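Grasberg Kitchen Manipulation Project
Progress report, September
Prepared for the Divdale program office by Lăcrămioara Ardeleanu

Planning

The move to the new motion planner is finished. Tarik, our planning package, now handles every arm motion in the sink task, and the old scripted waypoints have been removed from the main branch. Median planning time for a reach into the basin is 300 ms, down from almost twice that in the last report. Most of the gain came from caching collision checks against the counter and faucet, which do not move between runs.

The planner still takes long detours when the wrist has to pass close to the faucet. We have a fix in review that adds a cost for large elbow swings. It should be merged by Friday.

Perception

Steel surfaces remain the main source of error. Window light on the basin walls produces false depth readings, and the rods of the dish rack drop out of the point cloud at some angles. We now fit the rack as a known shape instead of relying on raw depth. Over 100 logged placements the rack pose was off by more than 5 mm in 29 of them, nearly all in the afternoon. We plan to add a second viewpoint before the arm commits to a placement.
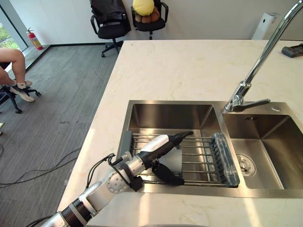
Placement task at the island sink, grey cup over the left basin rack.

Control

Release is now triggered by wrist force. Previously the gripper opened at a fixed height, so any error in the rack pose went straight into the drop. The force threshold is set by hand for each object type, and light plastic cups are the hardest case - the contact signal is close to the noise level of the sensor. A filter change is being tested.

Tooling

Shenoy, the log viewer, can now replay a run with the planned and executed paths side by side. Operators can tag a failure at the point where it happens, and the tag carries through to the training set. Export is slow on long runs and needs work.

Next period

- Merge the elbow cost and rerun the full placement set
- Second viewpoint for rack pose
- Automatic force thresholds for cups and bowls
- Faster export in Shenoy

Spending is in line with the plan. We are asking for no change to the schedule, but we would like to push the mug-handle work back until the rack pose is reliable.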